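Sisen Community Help > Home Builds > Arms and Grippers

Gripper fingers keep going between the wires of a dish rack

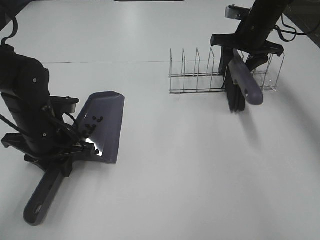
Posted by burness_shed, 2021-09-01

What's the easiest way to stop a printed gripper finger catching on a wire rack when the arm lifts away?

I'm building a two-arm setup on a table in my garage, with the long-term aim of never touching a dinner plate again. So far I touch them more than ever, mostly to pick them up. The approach is fine and the grip is fine. Then the arm backs out, a finger hooks a wire and the whole rack comes along for the ride. I've slowed everything to 20 per cent speed, so now it does the same thing with more dignity.

pronham_tinkerer

Make it leave by the way it came in. Save the pose just above the rack as a waypoint, go straight down from there, and come straight back up to it before you let any other joint turn. Most home builds interpolate in joint space by default, so the tip swings in an arc on the way out and the arc finds the wire.

If your software has a linear move, use it for the last 80 mm in both directions. If it doesn't, fake it with a handful of closely spaced points. Tedious to type in but you only do it once per slot (well, once per slot per time you bump the table).

Also check how far the fingers open at the release. People tend to open them all the way out of habit. Between dividers you want just enough to clear the plate. I open mine 22 mm wide over the table and far less in the rack, and have two separate commands for it so I can't forget.

villalba77

buy a dishwasher

garage_servo

Agree with the straight up and down, but I'd look at the finger ends too. Any hole, bolt head or step near the tip is a potential hook. I filled mine with epoxy putty and sanded them back, after first trying tape, which came off in the rack and had to be removed by a human with tweezers.

The other thing is to pin the rack down. Mine wandered a few millimetres every cycle until my lovely saved positions were describing a rack that used to be there. Two clamps or a printed cradle screwed to the table will do it. Don't use hot glue unless you're keen to know what colour the table is underneath.

And put a current limit on the wrist servo. I had mine at 1000 in the config because it was a nice number, and it bent a divider before it noticed anything was wrong. Start low and bring it up until it can just hold your heaviest plate.

burness_shed

Thanks both. Straight exit is in and the rack stayed on the table for the whole evening. Cradle is on the printer now. The dishwasher suggestion has been forwarded to my wife, who says she made it in April.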